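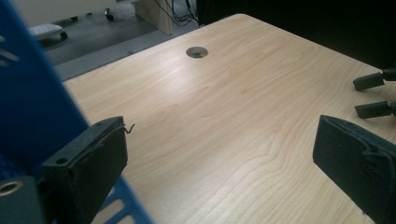 Maricel Buenaventura left a comment under my last post asking why on earth I don't just cancel my magazine subscriptions if I never read the things on time. Fair point, Maricel! I've been chewing on it since.

So, confession. I take three. There's Oltlow, the walking one, then Drorley, which is mostly gardens and the odd soup, and a puzzle monthly I've had so long I can't remember signing up. In February I finally sat down with the backlog and counted it, and I had 152 issues in the house. Over 140 of them I'd have sworn I'd read, and then I'd open one and find a whole article on Welsh reservoirs that was completely new to me.

What I like is that a magazine stops. You get to the letters page and the adverts for stairlifts and you're done, off you go, make the tea. My phone never does that. I can lose an evening on it and couldn't tell you one thing I saw, but I can still tell you how to split a rhubarb crown (thank you, Drorley, spring before last).
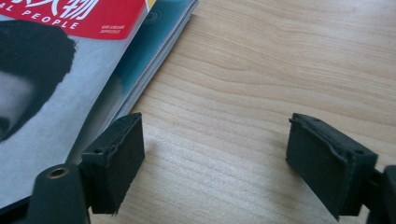 Still working through the pile.

The trouble is the guilt. A new one drops on the mat and I think, oh no, not you as well – and that's a daft way to feel about something I've paid for. My sister's answer is to read them the day they come and pass them straight on to the surgery. She has a very tidy house and I don't think we're made of the same stuff.

My own rule, which has lasted six weeks so far, is one issue with breakfast, any issue, no going in date order. It's much nicer than it sounds. I had a Christmas number last week and read all about goose fat with the daffodils out. I've also started tearing out the pages I want and letting the rest go, which felt like vandalism for the first few and now feels marvellous.
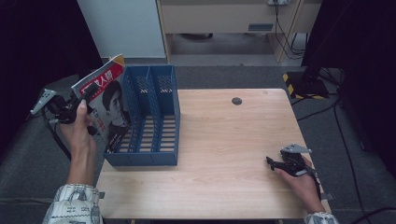 A magazine and the blue file.

The Oltlow renewal letter came yesterday, with a free flask if you take two years. I don't need a flask. I've got until the end of next month to decide, so if anyone's had the flask, does the lid leak?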